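Notes on the Kelthorpe kitchen set, started in August and still growing whenever I get a free afternoon. I keep this README next to the dish lists so I don't have to explain the sink setup over and over!

## What's in here

Everyday washing up, one dish at a time. Plates and mugs, mostly (the pans are in the Abou Zeid folder, please don't mix them in). There are 24 short sessions so far, split over 2 folders:

- `rack/` for anything going in or out of the dish rack at the sink
- `dishwasher/` for anything going in or out of the pulled-out dishwasher rack

## The sink side

It's a double sink, and the dark gray rack sits over the smaller basin. I like plates standing on edge in the slots, and I picked the yellow one for a lot of sessions since it shows up so nicely against all that gray and steel. The folded gray mat stays on the counter to the right.

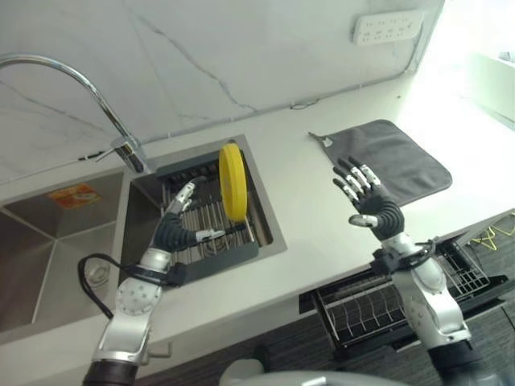 Grinberg wrote in to ask whether the mat shouldn't go under the rack, where it would catch the drips, and whether I'd consider a second layout done that way. Good question, and I went back and forth on it! For now the mat stays put, but I've opened a `mat-under` branch for anyone who wants to try it.

## The dishwasher side

Plates go upright between the tines, mugs go up toward the back. I had 4 different mug spots in the first draft of the labels and that was way too fussy, so I merged them into one, `mug_back`. The printed plate with the yellow rim is `plate_print` (older notes call it `plate_5`, sorry).

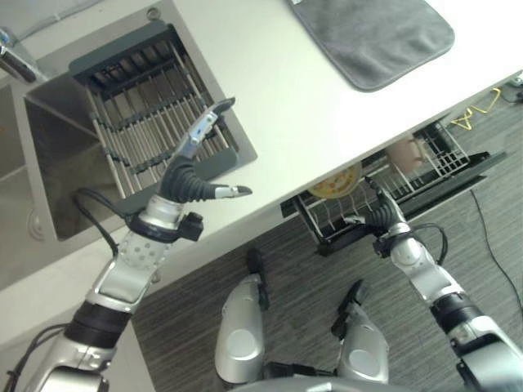 Bowls are a pain. They don't like the narrow slots, so I've left them out until I find a shape that will stand up without leaning on its neighbor.

## Still to do

- rename the leftover `plate_5` entries
- move the Zekex notes on cutlery into their own file
- decide if lids count as plates (I say yes, for now)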